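Nalter opens its repair room to the whole street this January

By Elsie Waaka
January

Print this page | E-mail this page
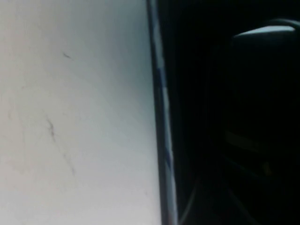 I've been fixing other people's fridges and washing machines for 20 years, and for most of that time I did it out of the back of a van with a thermos rolling around on the floor. So you'll forgive me if I sound a bit pleased with myself. Nalter, the little repair business I run on Ocampo Street, is opening its workshop to anyone who wants to come in and learn how to look after the things they own. Doors open at 6 p.m. every Wednesday, and the first session is this month.

We're calling the evenings Gisten, after the street my grandmother lived on (she once kept a toaster going with a butter knife and a lot of swearing, and I don't recommend her method). You bring something from home that's stopped working or started making a noise, and one of us sits down with you and works out what's going on. You hold the screwdriver. We hold the torch and tell you which bit not to touch.

I got the idea from my own customers. People kept hanging around while I worked, asking what this part was for and whether they could've done it themselves. Quite often the answer was yes! A blocked filter, a perished door seal, a belt that had slipped off – these are small jobs, and it never felt right charging a full call-out for ten minutes on my knees in somebody's laundry. I'd show them how to do it next time and they'd be thrilled, and then they'd ring me six months later about the neighbour's dryer.

A night costs $20, and that covers tea, a biscuit and the use of our tools. Parts are extra and we'll sell them to you at what we paid. If you've got a concession card it's $3, and kids under 16 come free with a grown-up. We've got room for a dozen people at the benches, so please book ahead, particularly if what you're bringing is bigger than a microwave. I can arrange the trolley and a second pair of arms, but I need to know you're coming.

A few things we can't take on. No gas appliances, no microwaves with the cover off, and nothing to do with the fixed wiring in your house. Those need a licensed person and the right paperwork, and I'll happily give you some phone numbers. Everything with a plug gets tested and tagged before it goes home again, and if it fails, it stays unplugged. I'm strict on that one, so don't try your charm on me.

We're starting with kitchen and laundry gear, which is what I know best. The first session is all about door seals: how to clean them, how to tell when they've had it, and how to fit a new one without it bunching up at the corners. (Warm water helps. So does patience, and I've only got one of those on tap.) After that we'll do vacuum cleaners, then sewing machines if I can talk my sister into coming down for it. She says she's thinking about it, which in our family is a yes.

The evenings have had a leg-up from Manuvis, the hardware shop two doors along, who've given us 65 screwdrivers and a very handsome set of drawers to lose them in. They'll also stay open late on session nights, so if you need a fuse or a hose clamp halfway through a job you can duck out and grab one. Thank you to everybody there, and sorry about the van being parked across your loading bay all those times.

If you'd like to come along, call in at the workshop any weekday before 4 p.m. and put your name in the book on the front counter. Reporters are welcome as well, and I'm glad to chat before or after a session, though I'd much prefer it if you brought something broken. The entrance is down the side lane, through the green door. Give it a good shove, it sticks – I'll get to it.

Media contact: Elsie Waaka, Nalter, Ocampo Street

Last updated: January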